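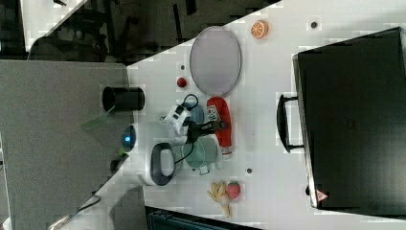 Figure 7.1 A robot arm and gripper at a table of dishes and toy food.

Chapter 7
Who Clears the Tray?

In July the catering firm Otgate told the 40 people in its Grornley kitchen that robots would take over "the dull part" of their work. No one had asked them which part was dull. Telma Carrasco, who had sorted returned trays there for years, said she liked the sorting. It was the lifting that hurt her back, and the lifting stayed.

Claims like Otgate's deserve a slow reading. A firm may say that a machine saves 20 hours a week. Whose hours are they, and who now spends time setting out the work so the machine can do it?

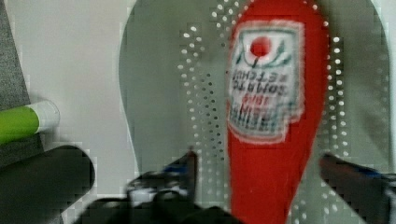 Job descriptions tend to leave out the small judgments. A worker clearing trays decides what to save, what to toss, and what to wipe down first, often while talking to someone else. Compare that with a single ketchup bottle lying lengthwise on a gray tray, an open gripper finger on either side of it. Closing the fingers is one step. Deciding whether the bottle goes back out is another, and at Grornley that decision still belonged to Carrasco, at the same pay as before.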